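Picking parts in a shared workshop 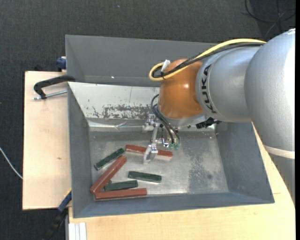

The arm came second-hand, from a packaging firm that was closing a line, and for most of its first year at the Koval workshop it did nothing at all. "We had no plan for it," says the member who bought it with two others. "It was cheap, and we had the floor space."

The plan arrived when one of the three started making a construction set at home and wanted the bars sorted by length. By then Koval had 38 members paying monthly, and a few of them agreed to help in return for time on the machine.

Bin picking is harder than it looks. The bars lie as they fall, long ones and short ones together, and the arm has to find one it can grip without hitting the wall of the bin. The KUKA itself gave little trouble. "It goes where you send it. Working out where to send it took us from June last year until Easter."

The software is their own and is called Wurnari, after a boat one of them used to sail. The bins are held down with ordinary clamps. "We did it properly at first, with bolts, and then we wanted to move everything by a hand's width. Clamps are fine. I check them before each run."

The gripper fingers have been remade several times. The first pair were too thick to get down beside a bar that lay close to the side. Clostier, a small machine shop two units along, cut the latest ones and charged for the metal only.

How well does it work? On a good evening it clears 33 bars out of 60 before someone has to step in. The rest end up in corners or under each other – the long ones are worst. He would like a better camera, but the ones he has looked at cost up to 2,000 pounds and the group has already spent its money for the year.

The next open evening at Koval is on 15th July. The arm will be running if the new cable guides are on by then, and the lathe will be running either way.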